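I've been promising a post about rules for simulated homes since February, and on Friday I finally sat down with the Jisetum checklist, a big pot of tea and one of our flats. If you've never met it, Jisetum is the little in-house standard we use at Drondham for deciding when a virtual home is fit to try a robot in. It's a plain text file. It has had more arguments poured into it than anything else I've worked on, and I love it dearly.

A bit of background for anyone new to the blog. My corner of the work is household robots, the kind that should one day fetch and tidy and open things, and nearly all of their early practice happens in rendered rooms. You can run through a great many of those before breakfast. The trouble is that a sloppy room teaches sloppy habits, and it does so very quickly! So before any robot gets let in, somebody goes through the place and checks it against the rules, the way you'd look over a rented flat before signing for it.

## The living room

I always start in the room with the most furniture. Living rooms are where our rules about clearance get their hardest workout, and they're also where people get carried away with decoration and forget the boring things, like whether a chair can be reached. 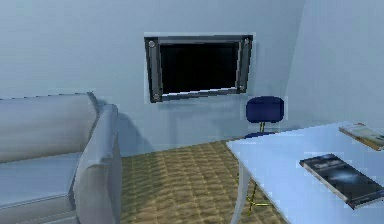 *Sofa, screen, and the blue chair behind the table.*

The rule I care about most in here is our clearance rule. On any marked route, we want at least 90 centimetres between large pieces of furniture, measured at the narrowest point and measured in the model. That last part matters. I used to judge gaps by eye from a nice camera view, and I was wrong so often that I now refuse to write down a number I haven't taken from the geometry. The carpet between the sofa and the table is exactly the sort of stretch I mean. It looks like an obvious way through, and an obvious way through is where you get lazy.

Then there's the chair rule. A chair counts as furniture for planning a route, but as a movable thing for everything else, and the scene file has to say so. The blue one in this room is partly hidden by the table from where I was looking, with its thin yellow legs showing underneath. I'm so fond of chairs like this as a test! Thin legs are easy to miss, and a collision shape that's one big box will tell the robot there's no space where there's plenty. Our wording at the moment is "legs thinner than the seat get their own shapes", and I'd happily have that printed on a mug.

Small objects come next. Two books or magazines were lying on the white table, and the checklist wants three things from each of them:

- a weight that makes sense for its size
- a surface that isn't as slippery as soap
- a resting pose that stays put when the simulation starts

The third one catches me out more than the others. Things set down a hair above a tabletop drop when you press go, and things set down a hair below it leap into the air like startled frogs. It's very funny the first time. We let every new room settle for 40 steps before anything is recorded, and if an object has wandered in that time, it goes back to whoever placed it.

I should mention screens too. A black, switched-off screen is our default, and I'm a firm believer in it. Pictures on a screen can contain faces, text, other rooms, all sorts of stuff that a vision system may take seriously. If a test needs a screen that's on, the person running it has to ask for one and write down what it's showing.

## Doors and thresholds

Doors have the longest section in the whole checklist, and I think they deserve every line of it. A door is a big moving object with a small thing you have to grab, fixed to a wall you mustn't hit. Everything that's hard about robots in homes is in there somewhere.

Our old rule simply said that doors "should work". You can guess how well that went. The version we have now came out of a long back-and-forth with the people on the Ulis project, who build scenes for much larger buildings and had been bitten by all of this before us. It says that each door must declare its hinge side, its swing direction, its limits and whether the handle has to be turned before the door will move. A lever that's only for show is allowed, but it must be labelled as one. I can't tell you how many hours that single label has saved me.

We also ask for doors to be tested in every position they might be left in. Fully shut and fully open are easy. Half open is where the fun is, when the door itself becomes an obstacle and hides whatever is behind it. With the wooden door swung into the bathroom, all I could see of the toilet was the bowl and the rim of the seat. A robot coming through has to treat the hidden part as unknown, and our rule is that unknown means slow down. It doesn't get to assume clear floor just because the floor it can see is clear.

The other thing I check at a doorway is the change underfoot. Pale bathroom floor meets tan floor in a straight line, and the file must say what happens there: whether it's flush, how high any lip is, and how much grip each side has. Shiny floors need a second look as well, as bright patches of reflected light can confuse a depth sensor, and we want the simulated sensor to be confused in the same way. I know that sounds backwards. If the practice room is kinder than a real one, though, you find out at the worst possible moment. 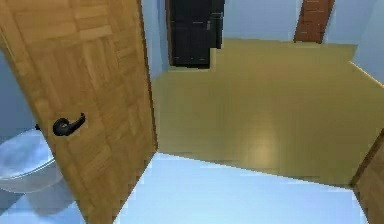 ## What I'd change next

The checklist still says far too little about naming. We had scene 2831 bounce back and forth for ages over two doors that were both called "door", and a log that says "door blocked" is no help to anyone in a flat with several. I'd like names to include the two rooms a door joins, in a fixed order, with no clever abbreviations.

I'd also like a proper rule about who signs a room off. At present the builder can pass their own work if everyone else is busy, and I've done it myself and missed a hinge on the wrong side. The Crăciun set has a second pair of eyes on every room, and it shows. Their fault reports are short and lovely to read.

If you keep a checklist of your own for this sort of work, do send it over, even if it's scruffy. I'm especially keen to see how other people write their rules for drawers. Ours is one sentence long and it's got a spelling mistake in it.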